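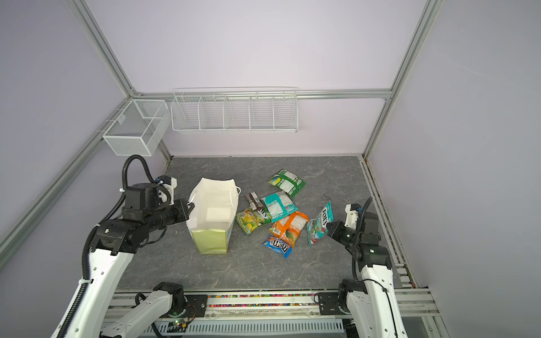 Sarora

# Cellule bimanuelle Clorodance – fiche d'achat

La cellule Clorodance est destinée à l'ensachage de petits articles souples : confiseries, barres, sachets de chips. Elle comprend une enceinte en profilés aluminium, deux bras à pince parallèle noire et les supports de caméra montés sur les pinces. Les consommables d'essai (sacs en papier à anse, produits emballés) restent à la charge de l'acheteur.

| Poste | Montant HT |
|---|---|
| Panneau de sol, aspect marbre gris | 143 € |
| Jeu de paniers et étagère en fil blanc | 60 € |
| Mise en service sur site | 894 € |
| Provision annuelle, pièces d'usure | 3 000 € |

Les bras font l'objet d'un devis séparé.
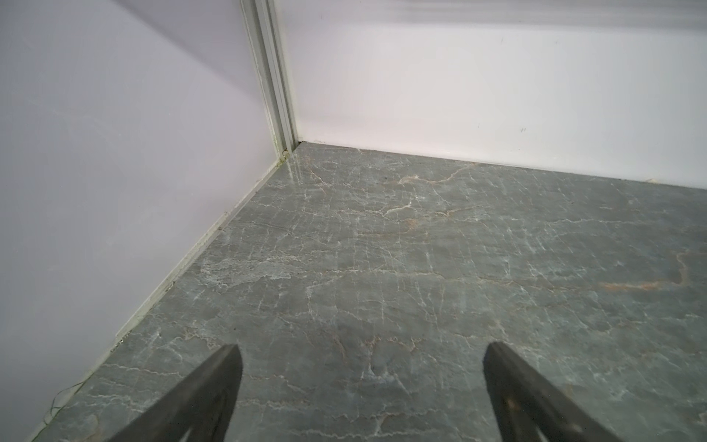 Lecture : 2 min

## Sol et parois

Le veinage du panneau est à prendre en compte au moment du choix – un sol uni est disponible au même prix. Les parois claires se salissent en pied de montant ; prévoir un nettoyage du joint bas à chaque changement de série. Les doigts de pince se commandent par paire, référence Wiketti.

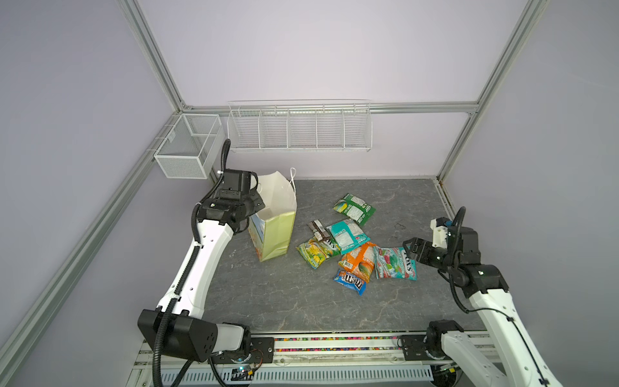 Service Achats et équipements

## Préhension du sac

Un bras prend le sac par le bord ouvert, l'autre traite les articles posés à plat. Demander au fournisseur un essai avec le sac de série, anse comprise. Les câbles sortent à l'avant, sous le plateau : réserver le passage avant la pose. Vlček assure la livraison des profilés à partir de mai.

Tarifs relevés le 12/7/21.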